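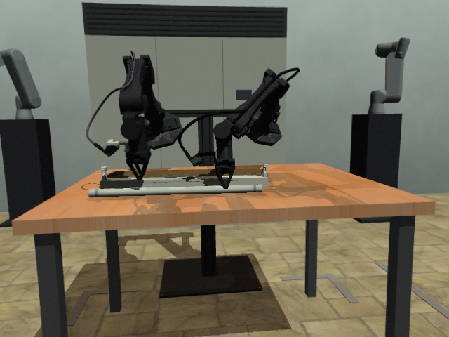

Elmarie Mabuza reckons I gave up on the sleep app too soon, and that three weeks is the least you can do before it "knows" you. She left this under my last post, along with the news that her own score has never been below 80 since she moved to Gavley. Good for Gavley, I suppose.

So I went back to it. Serko has now had its three weeks of me, and what it knows is that I go to bed at eleven and get up at seven. I knew that too. On Wednesday it gave me 82, my best ever, for a night when I was awake from two until gone four worrying about the boiler. I lay very still while I worried, so presumably that counts. The night after, I slept like a log and got a 61 and a little drawing of a sad moon.

I wrote to ask how the score is worked out. The reply thanked me for being on the journey and said it was a blend of signals. Which signals, it didn't say.

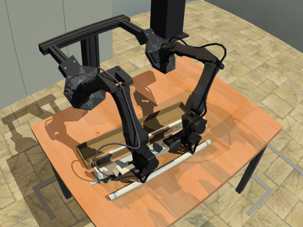
The other thing it wants is a wind-down hour. No screens, low light, a warm drink, and you tick each one off on (of course) your screen. I've been doing mine with a library book and a pot of mint tea, and I'll grudgingly admit the book is nice. The trouble is where to sit. The sofa sends me off by half nine and the kitchen chairs are punishing. What I'd like is a proper table by the back window, and that orange wooden one is just the colour I mean, warm without going pink. Venter in Proddale had something close but wanted far too much for it, and the legs wobbled.

Gert Shabalala has the paid version, by the way. He gets graphs. He showed me one over lunch with a big blue dip in the middle, and when I asked what the dip was he said it was "probably recovery". He'd also taken 2,306 steps that day against a target of 2,000 and was very pleased, so I left it there.

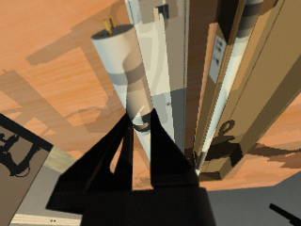 White tube in a black gripper, over the orange-brown tabletop.

What bothers me more than the daft numbers is that I've started checking them before deciding how I feel. I woke up on Sunday perfectly cheerful, looked at my 58, and was tired by breakfast. I can't prove the app did that, but I don't think I'd have yawned my way through the toast without it – and I noticed it offered me the paid version that same morning, at a discount, until midnight.

I'm keeping the mint tea. The app is coming off the phone tonight, Elmarie, sorry.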